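Section 4. Clearing Wrappers and Small Packaging

Applies to: Poltano round floor bin, living room and dining table
Last revised 2023-07-29

Before you start

Read this section once, standing up. Readers who take it to the sofa have a way of adding to the wrapper pile before they reach step 3.

You will need the bin, one spare liner, a damp cloth and a flat surface for sorting. The Poltano holds 16 liters, a figure measured with water. Snack packaging has never behaved like water, so expect less.

4.1 Seating area

1. Put the bin on the floor within arm's reach of the seat. Hard floors are best. On a thick rug the bin leans, and it always leans away from you.

2. Check that the liner is tucked under the rim all the way around. A liner that is only mostly tucked will let go the first time something lands in it.

3. Pick up the wrappers one at a time and hold each one over the middle of the bin before you let go. Throwing is permitted under the warranty but not recommended.
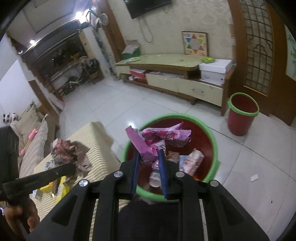 Fig. 4-1. Wrapper held above the bin. Note the scrap on the tile to the right, still to be collected.

4. Work along the seat next. Crumpled paper and plastic gather on upholstery in drifts, and a full package can hide right beside an empty one. Squeeze before discarding.

5. Leave toys where they are. They belong to Section 7 (Toys and Other Residents).

6. Finish with the floor. Small white scraps on white tile are best found with bare feet.

CAUTION: Do not press the contents down with your foot. The rim is rated for 84 newtons, and you are not.

4.2 Table

Larger gatherings of packaging should be sorted before they go anywhere near the bin. A Poltano filled straight from a busy table will be full by the second carton.

1. Move all the packaging to the middle of the table, away from the edges. If you use a tablecloth, resist the urge to gather it up by the corners and carry the whole thing outside. We have had letters.
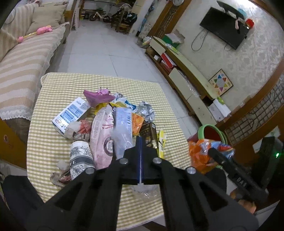 Fig. 4-2. Packaging grouped before sorting: cartons, wrappers, a paper cup and a ball of foil.

2. Take out the cartons and boxes first. Open both ends, flatten them and stack them for paper recycling if your town accepts them.

3. Tip any paper cup over the sink before you discard it, however empty it claims to be.

4. Set foil aside. Keep it in a ball, as loose foil slips through most sorting equipment.

5. Put soft plastic in last. It springs back to full size the moment you look away, so fold each piece in half and tuck it under something heavier.

6. Wipe the table or shake the cloth outdoors.

NOTE: Spare liners are sold in rolls under part number 619. Liners made for the Hestden pedal bin are too narrow and will split at the seam, usually on the stairs.

If the bin is full before the table is clear, go to 4.3, Changing the Liner.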